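Kumitz 탁상형 로봇 팔 키트: 집기 작업 설정 절차

적용 대상: Kumitz 키트 (3D 프린트 링크, 취미용 서보 구동)
작성: Kirsten Caron / 검토: Adjoa Tsikata
최종 수정: 2020-04-12

본 문서는 조립이 끝난 Kumitz 키트로 작은 원통형 물체를 집어 컵에 넣는 작업을 설정하는 절차를 다룬다. 조립 과정은 키트에 동봉된 Zallora 배선 안내서를 따른다. 제어 소프트웨어는 Bokeo 2 이상이 필요하다.

1. 준비물

- Kumitz 로봇 팔 본체와 전원 어댑터
- 카메라 모듈 및 브래킷
- 검은색 매트 또는 판
- 집을 물체 (권장: 표면에 홈이 있는 원통형)
- 컵 또는 머그
- 육각 렌치, 케이블 타이

2. 베이스 고정

베이스를 작업면의 한쪽 가장자리에 둔다. 팔을 손으로 천천히 움직여 보고 베이스가 들리면 체결 나사를 다시 조인다. 전원은 이 단계에서 연결하지 않는다.

3. 케이블 정리

서보 배선은 관절이 끝까지 회전해도 당겨지지 않을 만큼 여유를 남긴다. 여유분이 그리퍼 안쪽으로 들어오면 집기 동작 중에 물릴 수 있으므로 링크 바깥쪽으로 돌려 둔다. 케이블 타이는 관절 축에 걸치지 않게 묶는다.

4. 물체와 컵 배치

물체는 옆으로 눕혀 그리퍼가 닿는 범위 안에 놓는다. 컵은 입구를 위로 하여 세우고, 팔이 물체에 접근하는 경로에 걸리지 않는지 확인한다. 손잡이 방향은 자유이나 시험 도중에는 바꾸지 않는다.
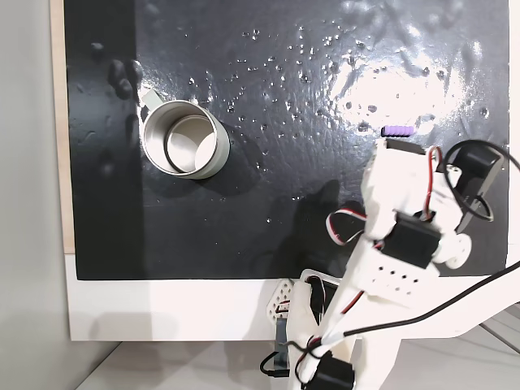
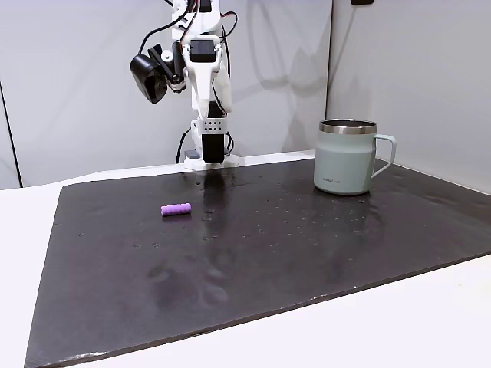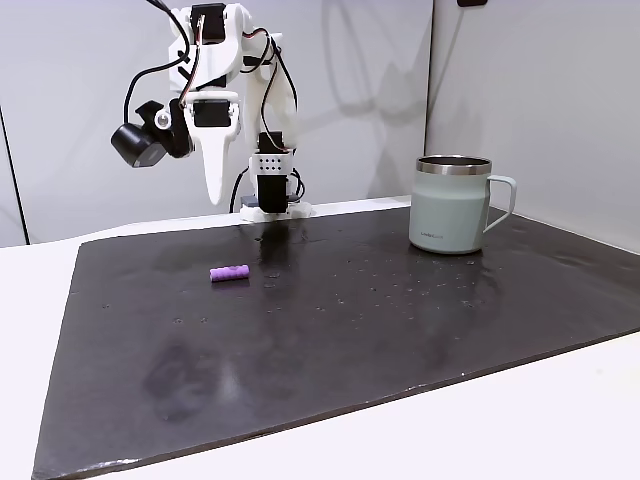 보라색 원통형 물체와 컵을 검은 작업면에 둔 배치. 첫 번째는 스테인리스 컵, 나머지 둘은 연녹색 머그.

5. 영점 보정

전원을 연결하고 Bokeo의 보정 메뉴에서 관절을 아래쪽부터 순서대로 선택한다. 각 관절을 기준 위치에 맞춘 뒤 값을 저장한다. 저장 후 전원을 껐다 켜고 같은 위치로 복귀하는지 본다. 오차가 3도를 넘으면 서보 혼을 분리하여 한 칸 옮겨 끼우고 보정을 반복한다.

6. 집기 동작 등록

1) 그리퍼를 연 상태로 물체 위쪽에 위치시키고 첫 지점을 저장한다.
2) 물체 높이까지 내린 다음 그리퍼를 닫고 저장한다. 닫힘 값은 물체가 눌려 변형되기 직전으로 잡는다.
3) 팔을 들어 컵 입구 위로 옮기고 저장한다.
4) 그리퍼를 열고 대기 자세로 복귀시킨다.

등록한 동작은 가장 낮은 속도로 먼저 재생한다. 7회 연속 성공하면 속도를 한 단계 올린다.

7. 문제 해결

물체가 미끄러짐: 그리퍼 접촉면과 물체의 물기, 먼지를 닦는다. 그래도 미끄러지면 닫힘 값을 2만큼 높인다.
카메라 영상이 하얗게 뜸: 광택이 있는 작업면에서는 조명이 반사된다. 조명 각도를 낮추거나 노출을 수동으로 고정한다.
서보에서 소음이 계속됨: 부하가 걸린 자세로 정지해 있는지 확인하고 대기 자세로 되돌린다.

8. 구성 및 구매

기본 구성에는 카메라 모듈과 매트가 포함되지 않는다. 두 품목은 Wong 부품 세트로 별도 주문한다. 교체용 그리퍼는 5월 출고분부터 단품으로 주문할 수 있다.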